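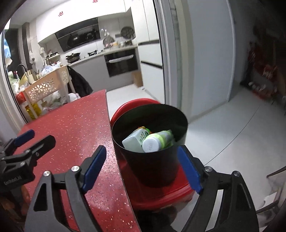 Emlow Equipment Pool — Handheld Gripper and Camera Bench

Search equipment, part no. or manual

Foridik two-finger handheld gripper, blue pad set

Status: available for loan and purchase
Page last revised Tue 6 January

The Foridik is a trigger-operated two-finger gripper with curved black fingers and replaceable blue contact pads. It carries its own camera mount on the body, looking forward over the fingers, so both pads stay in view through the full stroke. We stock it as a single unit or as a matched left and right pair. The pair is the usual choice for bimanual recording and costs less than two singles ordered separately.

This page covers the gripper, the pads and our comparison against the Angelovski parallel-jaw unit. The camera and logger have their own pages.

Specifications

Stroke at pads: 124 mm
Mass, with camera and mount: 400 g
Actuation: finger trigger, spring return
Finger type: curved, pivoting, screw fastened
Pads: blue, textured, replaceable
Logging: trigger position and camera stream, common clock

Pad position changes through the stroke. The fingers swing on pivots, so the contact faces angle inward as they close and the tip height shifts slightly. Anyone transferring recordings to an arm with a straight parallel jaw needs the correction table supplied with the unit. Without it, small upright objects are approached too high.

Comparison on household items

Binta Tijani ran the comparison in a home rather than at our bench, on a red speckled tabletop beside a kitchen. Bench trials had been too kind to both grippers: matte grey surface, even light, rigid blocks. A glossy flecked surface is harder on visual tracking, and domestic packaging is harder on the pads.

The object set included small plastic bottles, a black cylindrical container, sponges, crumpled plastic bags, a foam fruit net and a small cardboard box. Each gripper was given 227 attempts over the same task list, with the operator changing hands at the halfway mark.

Bottles. Both units were reliable on bottles lying on their sides. For bottles already standing in a cup, the curved Foridik fingers reached over the rim with less contact than the Angelovski, whose square jaw tends to tip the container. Grasping the cup itself by its outside wall needs a wide opening and a deliberate approach. The pads should meet the wall at the same height or the cup will rotate.
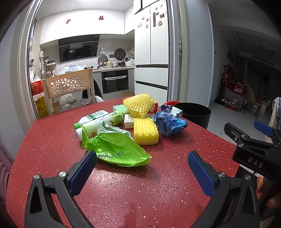
Foridik gripper open over the mixed item set, second gripper at right.

Bags and film. The Angelovski was better on a flat bag because its thin jaw edge slides under the film. On crumpled bags the difference disappeared. Textured pads held thin film well at light trigger pressure; squeezing harder gained nothing and pulled other items along with the bag.

Sponges and foam. No useful difference in grasp success. Trigger position is a poor measure of object width here, as soft foam keeps compressing after contact. Label these grasps from video.

Fruit net. The open mesh catches on exposed screw heads if the approach is low. Come in from above, and keep the release slow. The Angelovski has a closed housing and did not snag.

Operator fatigue. The Foridik trigger is lighter, but the mass sits further forward. Sessions of over 24 minutes without a break produced a visible droop in wrist height on both units.

Camera notes

Fix exposure before recording. Automatic exposure hunts when the view moves between a deep red surface and a white-walled kitchen. In paired use the other gripper will enter the view often, which is acceptable for training data but upsets feature tracking if it fills a large part of the image. Mask it, or space the hands further apart.

Ordering and spares

Pads are sold in sets of four — one pair of grippers. Finger assemblies are handed, so state left or right. Pivot screws are not interchangeable with those on the older Gramstead fingers, although the heads look alike. Use the driver in the case.

Loan units go out with a calibration sheet, which must come back with the unit. The next batch of matched pairs is due in March.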